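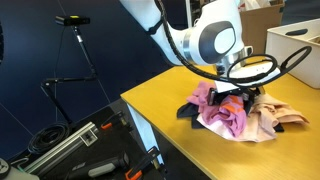 Clothes heaped on the sorting table, with a white storage box behind.

The Damgaard clothing exchange will reopen to residents on Thursday, following a month in which donations were received but none were given out. The exchange took in 2279 items during February, of which 1619 have been sorted and folded. The remainder will be dealt with before the doors open.

Items are separated by size and then by season. Plain and patterned garments are kept together, as earlier attempts to divide them by colour slowed the work

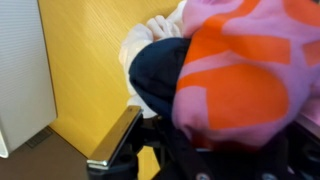
and left visitors searching several shelves for one size. Anything torn or heavily worn is set aside for textile recycling at Skeltis.

Malou Nørgaard, who coordinates the exchange, asked residents to bring clothes clean and in open boxes or bags – sealed sacks take far longer to check. Each household may leave up to 40 items per visit.
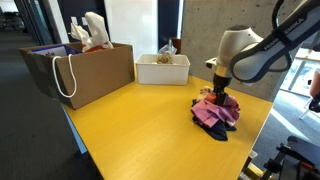 Do I have to donate in order to take clothes home?
Residents may choose clothes whether or not they have brought any. Shoes and bedding are not accepted at present.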